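In my kitchen the shopping always came home faster than it was put away. The bags stood on the floor until the evening, and the packets that fell out of them lived on the table for days, next to the bread and the letters. I believed for a long time that I needed a bigger pantry. Then I bought a plastic basket with holes in it, and I started to look at the question differently.

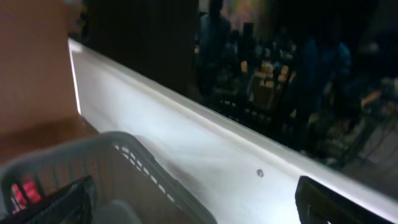
*Words: our home and kitchen correspondent, Winis*

A basket with holes is a very modest object. You find it in the shop between the buckets and the dish racks, usually in gray or white, and few people stop to admire it. But in the last months I visited several kitchens for this magazine, and in almost every one I met such a basket somewhere: under the sink, on top of the refrigerator, or standing in the middle of the table with the groceries still inside.

The first reason is the holes themselves. They let you see a little of what is behind them. A patch of red between gray bars can be enough to know which thing you put there, if you did the packing yourself. A closed box keeps its secret, and so you buy a second packet of rice when you already have one. I have done this more than once, also with lentils, and one winter with cinnamon, which we don't even use so much.

The second reason is the rim. When you choose a basket, please put your fingers under the rim and lift it with something heavy inside. A rounded rim is kind to the hands. A thin one cuts after a few steps, and you begin to leave the basket where it is, and then it becomes only another thing on the table. In Hilo, a small household shop near the station where I live, the owner keeps a bag of flour behind the counter for this test. I think every shop should have it.

About the size I was wrong in the beginning. I bought the largest one, because it seemed to be the better price. It swallowed everything, and in February I found at the bottom a packet of soup that was past its date by 8 months. Now I have 2 smaller baskets, one light and one dark. The light one is for things which are opened and must be finished. The dark one is for things that just came from the shop. My family understood this system in one evening, and it has survived since then, with small accidents.

It also matters where the basket stands when you fill it. A wooden table is good for this work. It has space for sorting, and you can put the packets down flat and read the labels before they go in. I don't like to do it on the floor, and I don't like to do it on the counter next to the stove, where there is always a wet place or a hot pan. In the Mabaso apartments, where the kitchens are very narrow, I saw people unpack on a folding table of wood which they open only for this job. It takes two minutes to open and close it.
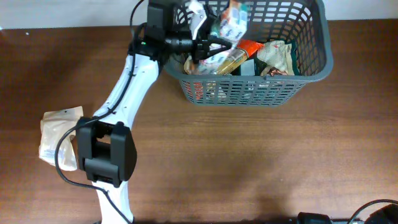 *Packaged goods in a slatted basket on the wooden table.*

The order of packing is a matter of taste, but I can tell you mine. Flat packets go first and they stand on their edge, like books, with the name up. Heavy things go in the corners. Soft things, for example bread rolls or a bag of salad, go last and stay on top. If a packet is too tall I lay it across the others, and I accept that it will be moved every time. Small bags of spice, under 300 grams, get lost between the bigger packets – for these I use a clip and hang them on the inside of the slots. The clip goes through the hole and holds very well.

Cleaning is simple, but you must do it. Flour and crumbs stay in the corners and around the slots, and when there is a little humidity they become a paste. Once in a month I empty the basket completely, turn it upside down over the sink and knock on it with the hand. After this warm water, a bit of soap, and an old toothbrush for the narrow openings. I let it dry on its side near the window.

There are prettier solutions. The Hustovent line has metal baskets with a handle of leather, and I looked at them with pleasure in the shop. They were heavy before anything was inside, and I was thinking of the leather and my toothbrush. I went home without one.

My pantry has the same size as before. The table is free in the evening, on most days, and the bags are folded in the drawer by the door. Next I would like to do something with the shelf for the lids.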